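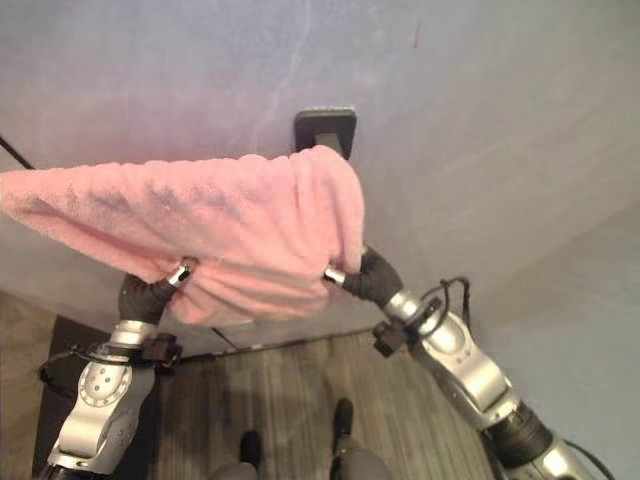
I have been folding towels at home for as long as I can remember, and I had never thought of it as hard until I spent an afternoon in September with Benjie Dalisay, who works on a pair of robot arms.

The trouble with a towel is that it has no fixed shape. A cup is the same cup wherever you put it down. A towel sags between the two places you hold it and bunches up wherever you grip it. Before you can fold one you have to find the corners, and half the time they are hidden inside the cloth. I do this by feel while thinking about dinner.

Benjie keeps a log. Out of 114 tries at a plain fold in half, 65 ended with something he would put on a shelf. The good ones took 4 minutes each. I timed myself when I got home and did 6 towels in less than that, and I am not fast.

Svitlana Hladun ran the laundry room at a hotel in Alvarado for years, and I asked her what she made of those numbers. She said speed didn't worry her much, because the arms could work all night. What she wanted to know was who picks the towel up off the floor when it drops, and who notices that one has a stain and should go back in the wash. In her laundry the same person did all of that without being asked.

So my answer to the readers who keep writing in is no, not yet, at least for the laundry. Vacuuming is mostly solved if your floors are clear. Dishes are somewhere in between. Cloth is still a long way behind both.

I want to look at shop floors next. Drellden has a packing line that I've been told I can visit, and I'll write that up once I've seen it running.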